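**Ticket: recipe pages print with blank second sheet**

Status: open, waiting on vendor
Product: Grilico recipe manager, desktop
Reported by: Wanigasekara kitchen office
Assigned to: Habibur Seneviratne

**Report**

Since the August update, any recipe card sent to the Drotier printer in the kitchen office comes out as two sheets. The first has the card on it. The second is blank except for the footer line with the recipe name. Cards that used to fit on one sheet with room to spare are doing it too. The office prints the week's cards in one go, so the blank sheets end up mixed into the binder and have to be pulled by hand.

**Steps to reproduce**

1. Open any card in Grilico.
2. File > Print, choose the Drotier, leave everything at default.
3. Print.

Happens every time on the office PC. Does not happen from the laptop at the front desk, which is still on the old version.

**Log**

9:10 a.m. Restarted the print spooler and power cycled the printer. No change.

9:25 a.m. Printed a plain text file from the same PC. One sheet, footer where it should be. Printer and cable look fine.

9:40 a.m. Removed the Drotier driver and installed it again from the vendor package. No change.

10:05 a.m. Checked paper size. Printer tray is set to Letter. Grilico page setup also says Letter. Exported a card to PDF to rule out the driver, and the PDF has 2 pages. So the extra page is made before the job ever gets to the printer.

10:30 a.m. Went through the card template. The update reset the bottom margin and added a fixed-height box for the header picture. Tested with the eggplant card, which has this picture at the top:

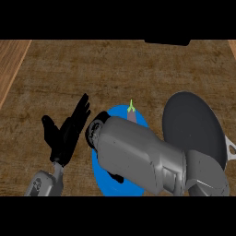

The header box is now 60 mm tall on every card, whether the picture needs it or not. With the picture removed, the card still exports as two pages, so file size and resolution are not the cause. I put it back afterward and used this card for the rest of the tests. The blue plate and the eggplant come out clean on paper with no banding, so I'm not looking any further at print quality.

10:50 a.m. Set header box to 45 mm. Still two pages. Set bottom margin from 20 mm to 13 mm. One page. Put the header box back to 60 mm and left the margin at 13. Still one page. The margin is what matters.

11:15 a.m. Saved the margin change to the template, closed Grilico, opened it again. Margin was back to 20. Tried as administrator, same result. The template file is not read-only.

11:30 a.m. Found that the Garilus sync service copies the shared template down at every launch and overwrites the local one. Our login can't edit the shared copy.

**Workaround**

In the print dialog, set Pages to 1 before printing. For a batch, export to PDF and delete the even pages. This only works if all 7 cards in the batch are single-page recipes, so check first.

**Next**

Sent the PDF and both template files to Garilus support and asked them to change the bottom margin in the shared copy. Front desk laptop should stay on the old version until they answer.

H. Seneviratne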